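VERKHOLM TO OPEN CLOTHING REPAIR AND EXCHANGE SHOP IN BRARKEL

BRARKEL, 23 July 2023 – Verkholm, the secondhand clothing company, will open a repair and exchange shop on Yen Street in Brarkel this fall. The shop will take in used clothes in wearable condition, mend them where needed, and sell them or trade them for store credit.

The Brarkel shop will be the company's second. The first opened in Dokitz in March of last year and has since taken in more than 1000 garments a month. Of the items brought to the Dokitz counter, 87 percent were sold or exchanged. The rest went to a textile recycler.

"People in Brarkel have been driving 37 miles to drop off a bag of clothes," said Wen-hsiung Hung, general manager of Verkholm. "We looked at two buildings and picked the one with parking. The sewing room is in the back and customers can walk in and talk to the menders."

The shop will employ 20 people, most of them part time. Hiring for menders and counter staff begins next month. Applicants for the mending jobs will be asked to complete a short sewing test.

Hems, zippers, buttons and small tears will be repaired at a flat price. Knitwear will be priced by the piece after inspection. Shoes, underwear and bedding will not be accepted.

Gray knit trousers laid flat on a white tabletop (first picture).

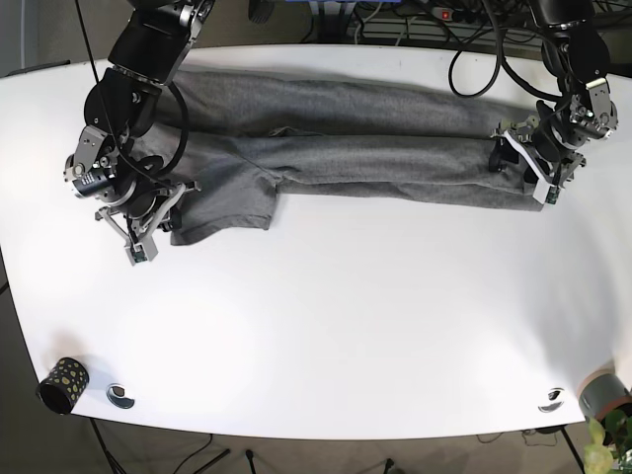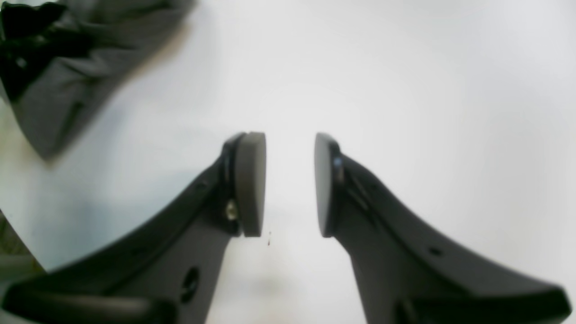
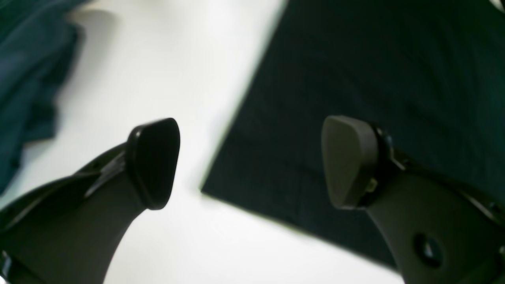 Opening hours

The shop will be open Tuesday through Saturday, 10 a.m. to 6 p.m. Drop-offs close at 5 p.m. The opening date will be posted at the Yen Street entrance and in the Dokitz shop.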